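How Does a Robot Arm Learn to Pick Things Up?

Hi! In August my club, Driltow, got to work with a robot arm, and I want to tell you all about it. We call it Grulley (don't ask, we voted). An arm like this has motors for joints, kind of like your elbow and wrist, and a gripper for a hand.
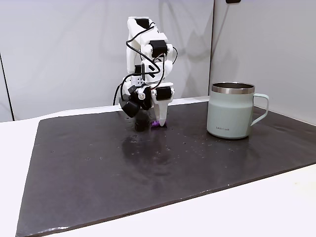
The motors only do what they're told, so somebody has to teach them! We steer Grulley through the job, the computer saves every move, and then we do it again. And again! We want 50 good tries, and so far we have 20.

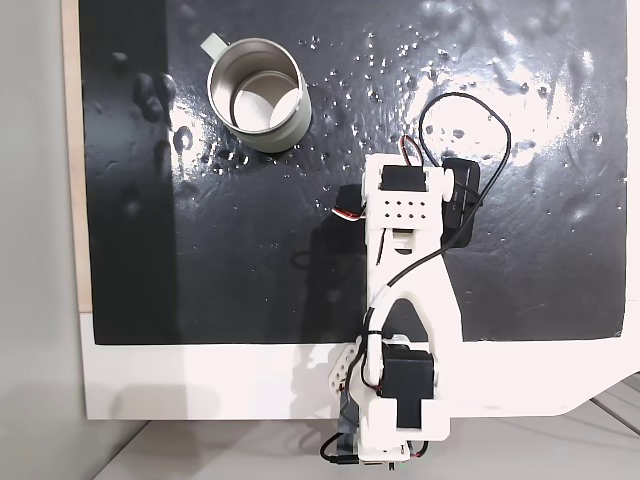

Why so many? Well, a small thing never lands in quite the same spot twice. If Grulley only practices one spot, it'll go grab air everywhere else.
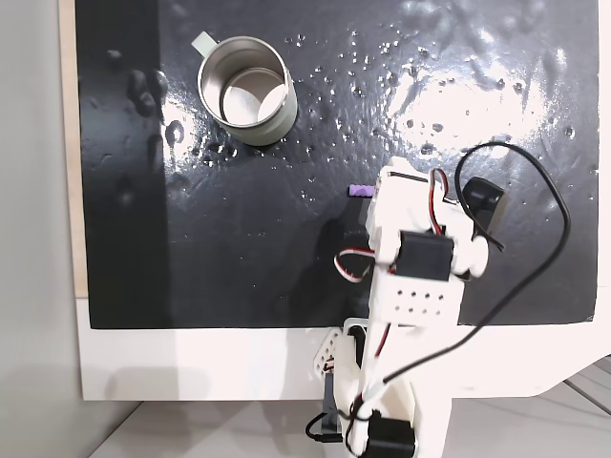
Petrică Neagu says you should try it yourself with kitchen tongs and one eye shut, and see how many goes you need.

I needed a lot! Next up is teaching Grulley to let go gently.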